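## 6.2 Chore trial: sorting into trays

Use this trial to judge whether the Vullik cell is ready for tidying work. Most cells manage soft, single items – mixed piles still need a person.

1. Set one tray on the table between the two arms.
2. Place the baskets beyond it, within reach.
3. Start program 614 and stand clear.
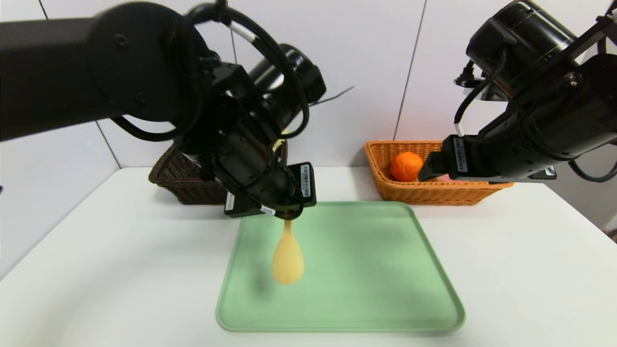
*Fig. 22. Yellow item held over the green tray.*

4. Log each drop or missed grip.

**Caution:** Keep hands off the table until both arms have parked.

**Note:** Stop after 200 cycles. Do not leave the cell to run overnight.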